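Metal bin for odds and ends: line it or leave it bare?

gravstead_attic
8 August 2018
Hello all! I've finally given in and started using a gray metal bin with sloped sides as my catch-all for small stuff (bottle caps, a striped cloth, a yellow plush toy, you know how it goes).
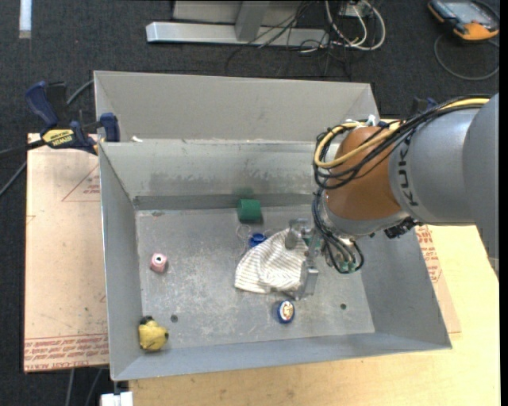
I love how easy it is to reach into, but the floor is getting scuffed and there are little holes in it, so I keep wondering whether I should put a liner down. I have a Prultitz felt mat that would fit if I trimmed it. What do you folks do?

halvorsen_fan
Line it! I did mine with felt 5 years ago and I'd never go back, the noise alone was driving me up the wall. Caps on bare metal sound like hail.

tincup14
I'm going to disagree, kindly. Felt grabs every crumb and thread, and then you're picking at it with tweezers on a nice afternoon. Bare metal wipes clean. Scuffs are only scuffs.

halvorsen_fan
Well, mine lifts out and I shake it off the porch, so no tweezers here :)

daltus_drawers
I'd worry less about the liner and more about the mix. Caps and rings go in a jar at my house, and cloth gets folded and kept somewhere else entirely, or everything small ends up hiding under it.

gravstead_attic
Oh, the jar is a good thought, I have roughly 9 of them sitting empty. Still torn on the felt, though I may try it untrimmed first.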